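What we're spending next year's gripper money on (and what we aren't)

18 July 2019 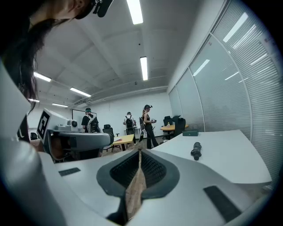

Grippers out, backpacks on. The white tabletop is the one I keep trying to get replaced.

So I've been given the budget spreadsheet. Eilif Lindqvist had it before me and handed it over with what I can only describe as a spring in his step, and I've now spent two weeks of evenings finding out why. I said I'd write up where I've got to, partly for the rest of the Plikinstead lot who keep asking me in the corridor, and partly because a few of you who read this are setting up your own hand-held gripper work and want to know what it really costs.

The short version is that the grippers are the easy bit. You know you need them, you get a quote, you wince, you put the number in the cell. It's everything that hangs off them that eats the money.

Take backpacks. When I first drew up a list (last December, very pleased with myself) I had one line that said "bags, misc". Ha. If people are going to walk about with kit on their backs for a whole session then the bag has to sit properly, and the straps have to go small enough for our shorter people and big enough for Eilif, who is built like a wardrobe. The cheap ones we tried from Bemwood were fine for carrying lunch in. With a battery and a small computer inside they swung about every time you turned round, and after a morning of that your shoulders know all about it. So bags now have their own line, and it's a bigger line than I wanted.

Headsets are the same story. The price of the thing itself is one number, and then there's the strap pads, the spare strap, the charger, the second charger for when the first one goes home in somebody's coat. I have long hair and I can tell you that the strap question matters more than any leaflet lets on! I've put in for two sets of soft pads per headset and I'm not going to be argued out of it.

Then there are finger strips. I love our wood-grained ones, they're cheap and they're easy to swap, and they don't mark the things we pick up. But they do wear, and I hadn't allowed for how fast. I'd costed them like a part you buy with the gripper and forget, when they should sit with the tape and the wipes as something you get through every month. Moen will do them in bulk, 203 in a carton (I don't know why 203, I asked, the man on the phone didn't know either), and a carton works out a good deal cheaper than the little packets we've been buying. It does mean finding somewhere to keep a carton.

Printed markers I'd put down as free, on the grounds that we have a printer. Well. Ordinary paper curls at the corners and then the tracking goes funny, and you lose an afternoon to it before anybody thinks to look at the sticker. Proper matt labels aren't dear, so they've gone in.

Now, the argument. Cestari sent us a lovely glossy brochure for a fixed arm on a stand, and there's a camp here (I won't name names, Eilif) that wants to put most of next year's money into it. I do see the appeal. It would look splendid when visitors come round. But when I went through the quote line by line, there was the stand, and the guarding round the stand, and the training, and a service plan that nearly doubled the cost over the first couple of years. For that we'd have one arm in one place. For the same money we could keep several people going with hand-held kit, at different tables, on different jobs, and still have enough left for spares. At the stage we're at I know which I'd choose. I've put the arm on a separate tab called "later" and we'll look again when we've got enough sessions behind us to know what we'd ask it to do.

Furniture nearly caused a falling out as well. I want a mix of tables, since a gripper that behaves itself over a pale wooden top can have a terrible time over a shiny white one with the ceiling lights bouncing off it. The office budget people say tables are office budget. The office budget is closed until spring. So for now we carry on with what we have - some wood, some white, a round one by the glass - and I've put a modest sum in for a roll of matt covering and a few second-hand bits. Nothing new. You'd be amazed what turns up if you ask the other floors nicely.

What I'd do differently, if I was starting the spreadsheet again: I'd have spent a day just walking round behind people while they worked and writing down everything they touched or went looking for. I did it in the end and it added 2 pages to the list, mostly small stuff. Cable ties, a decent set of little screwdrivers, a box with a lid for charged batteries and another for flat ones. None of it costs much and all of it stops a session dead when it's missing.

I've also added a line for breakages, which Eilif never had. He used to hide it under "travel".

The draft goes round on Monday. If you're at Plikinstead and there's something you've been quietly buying out of your own pocket, tell me before then and I'll get it in. And if any of you elsewhere have found a backpack that doesn't swing, please, please leave the make in the comments.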